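Skurnel bringt Greifer-Bausatz für den Arbeitstisch in den Handel

Wasasstead. Der Hersteller Skurnel verkauft seit Mai einen Bausatz für Zweifingergreifer mit Kamera am Handgelenk. Das Paket trägt den Namen Baidoo und kostet in der Grundausführung 715 Euro. Es richtet sich an Berufsschulen, Hochschullabore und kleine Betriebe, die bereits einen Tischroboter besitzen und ihn für einfache Sortier- und Ablageaufgaben nachrüsten wollen.

Zum Lieferumfang gehören der Greifer mit zwei Fingern, die Kamera samt Halterung, ein Netzteil, die Verkabelung und eine Flanschplatte. Der Roboterarm selbst ist nicht enthalten. Für die Montage gibt Skurnel 98 Minuten an, gemessen mit Erstanwendern in der eigenen Werkstatt in Wasasstead. Eine gedruckte Anleitung liegt bei, die Einrichtung der Software läuft über den Browser.

Die mitgelieferte Software Sultix nimmt Bewegungen auf, die ein Bediener von Hand vorführt, und legt sie zusammen mit dem Kamerabild ab. Aus mehreren Durchgängen entsteht ein Ablauf, den der Arm anschließend selbst ausführen soll. Skurnel empfiehlt 400 Durchgänge je Aufgabe. Bei wechselndem Licht oder häufig versetzten Behältern könne der Bedarf höher liegen, heißt es im Datenblatt.

Als Einstieg sind Übungen mit leichten Gegenständen vorgesehen, etwa das Greifen eines kleinen Würfels aus einer flachen Kunststoffschale. Die Kamera blickt dabei von oben auf die Arbeitsfläche und hat beide Greiferfinger ständig im Bild. Auch benachbarte Gegenstände wie ein Becher mit einigen Gegenständen dürfen auf dem Tisch stehen bleiben, sofern sie außerhalb des Verfahrwegs liegen.
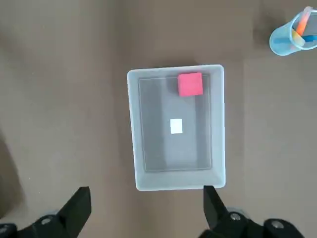

Preise und Verfügbarkeit

Die Grundausführung ist ab Lager lieferbar. Eine zweite Variante mit längeren Fingern soll im Herbst folgen, einen Preis dafür nennt das Unternehmen noch nicht. Ersatzfinger werden paarweise verkauft und lassen sich mit einem gewöhnlichen Innensechskantschlüssel wechseln. Die Gewährleistung beträgt zwei Jahre, Verschleißteile sind ausgenommen.

Sultix ist in der Einzelplatzversion im Kaufpreis enthalten. Schulen, die mehrere Arbeitsplätze ausstatten, benötigen eine Sammellizenz. Die aufgenommenen Daten bleiben nach Angaben des Herstellers auf dem angeschlossenen Rechner, eine Anmeldung bei einem Onlinedienst ist nicht erforderlich. Der Export in offene Formate ist möglich.

Bestellungen nimmt Skurnel über den eigenen Webshop und über den Fachhandel entgegen. Eine Liste der unterstützten Roboterarme steht auf der Produktseite. Für nicht aufgeführte Modelle bietet das Unternehmen die Maße der Flanschplatte als Zeichnung zum Herunterladen an.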